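Teaching by Demonstration (robotics)

Print this article | E-mail this article

Teaching by demonstration is a way of giving a robot a new task by showing it, instead of writing out every motion in code. It is a friendly idea at heart, and an old one - most of us learned to tie our shoes much the same way, with a patient grown-up going slowly and then going slowly again.

There are two common ways of showing. In the first, a person takes hold of the arm and guides it through the job while the joints record where they have been. In the second, called teleoperation, the person works a set of controls, sometimes a smaller copy of the arm, and the robot follows along. Ryan Lockwood, who wrote the training notes for the Tarnik course at Lunville, likes to start newcomers on desk supplies, and a good many teachers have followed him in that. Pencils and pens are light, cheap and surprisingly hard to pick up well. 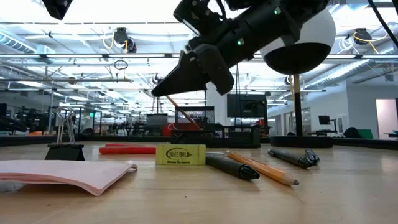
Why do people repeat the same demonstration so many times?

Each run comes out a little different, and those small differences help the robot cope when an object has shifted or turned since the last try. The Lunville notes ask for 100 runs of a simple pick-and-place job and 200 when the objects are thin or apt to roll.

Guiding by hand feels natural, and beginners take to it quickly, but the person's own arms can get between the camera and the work. Remote control keeps the view clear and takes longer to learn, as the operator can't feel how tightly the fingers are closing - unless the controls push back, as they do on the Celer handset.

Clumsy runs are usually set aside before training begins, though a fumble followed by a good recovery is often worth keeping.

Last updated: February 14, 2024

Reader comments (3)

Nigel Pilkington: Lovely article, thank you! My first try at the remote controls took 26 runs before I got one pencil into a cup.

Bhutto: Could you add something on two-armed setups? I'd happily read a whole page on it.

R. Lockwood: Two arms are in the next edition of the notes, Bhutto. Nigel, 26 is better than I managed.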